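The old server in the garage finally got some attention this month. I bought it second-hand from Roy Dunmore when the Hitside office closed up, and it has sat on the bottom shelf beside the paint tins since May. Roy wanted it gone and I wanted something to store the family photos on, so neither of us asked many questions.

It ran fine for a while, then began shutting itself off in the middle of long copies. The log had 3,081 entries in it and most of them were the same temperature warning. I cleaned the dust out of the fans first, which made no difference. After that I put it off for weeks.

The job everyone recommends is to take the heatsink off, clean away the old thermal paste and put on fresh. I'd done it on a desktop years ago. A server board is the same idea with more metal around it. The heatsink was stuck down harder than I expected and I had to work it side to side before it let go.
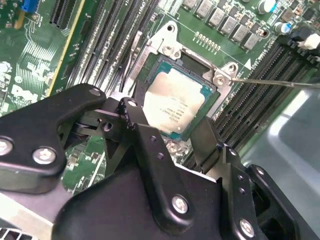
Old paste gets everywhere. It smears before it lifts, and the first couple of wipes just push it around the top of the chip. I use isopropyl and coffee filters, because paper towel leaves fluff behind. Keep going until the lettering is easy to read, then do one more pass with a clean filter.

The screws on the retention bracket are worth checking while you're in there. Go gently. I do a little on one side, then a little on the other, and stop when they're snug. The pins in these sockets bend if you look at them sideways, so if the processor doesn't need to come out, leave it where it is.

For paste I had a tube of the Treltent stuff left over. A server chip is bigger than a desktop one and needs more than the pea-sized blob people talk about - I did a thin cross and let the heatsink spread it.

It took me 9 minutes to get the heatsink off and most of the arvo to do everything else. Kazimír Kolář reckons I should have replaced the fans as well. He may be right, but they still spin and new ones cost more than I paid Roy.

Next is sorting the photos. There are 3,000 in one folder called "misc" and I'm not looking forward to it.

Recent posts
Shelves for the garage, part two
What I keep in the screw drawer
Zustolwood offcuts and what to do with them
Labelling the power boards
12 jars of plum jam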